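Student Robotics Forum > Build Logs > Manipulation

Thread: Gripper overshoot on fast moves, two-finger build

surnitz_lab
Posted 2018-10-01

Second-year project, team of four. The arm is a Gella kit with the stock gripper swapped for our own blue two-finger one. Position holds well at low speed. Above half the rated joint speed the fingers overshoot the target and ring before settling. Settling time at full speed is 276 ms by the encoder log. The task sheet allows 10 pick attempts per run, so we can't just slow everything down.

Tried so far: lower P gain on the wrist, stiffer finger pads, shorter move segments. Lower P helped a little and cost us accuracy.

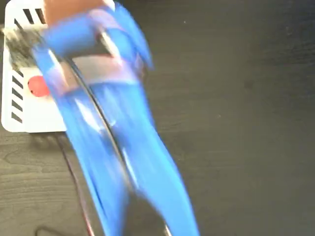 Wrist controller is the Olard board, loop running at 2 ms. The trajectory is trapezoidal, limits set in the config file and untouched since July. Happy to post the config if anyone wants it.

margaritis_k
Trapezoidal is your problem. The acceleration steps at each corner excite whatever flex you have in the wrist. Go to an S-curve profile and leave the gains alone until you've logged it again.

tolhurst77
Disagree. 276 ms is too long for a profile artefact on an arm that size. I'd look at backlash first. Lock the motor, push the fingertip sideways by hand and put a dial gauge on it.

margaritis_k
Backlash gives you a dead band and a limit cycle. He's describing ringing that decays. Different signature.

tolhurst77
He's describing what the encoder sees, and the encoder is on the motor side on the Gella. It tells you very little about the fingertip.

surnitz_lab
Confirming the encoder is motor side. Will borrow a gauge. Is it worth adding an accelerometer at the gripper body?

Kosmas Sfakianakis
Yes, and sample it well above the ringing frequency. We ran ours at 3000 Hz, which was overkill, but the storage was free. Also check the cable run. On our arm the harness was tied too tightly at the wrist and acted as a spring at one end of travel. Leave a proper service loop and repeat the test in both directions. If the ringing is asymmetric, suspect the harness before the gearbox.

margaritis_k
Fair point on the cable. I'd still change the profile. It's a config edit and a recompile.

surnitz_lab
Gauge shows 0.4 mm of play at the fingertip with the motor locked. Not nothing — but the S-curve took settling down to nearly half with no other change. Harness test is next. Will post both logs once they're trimmed.

tolhurst77
Post them untrimmed please. The first few samples after the stop are the ones I want to see.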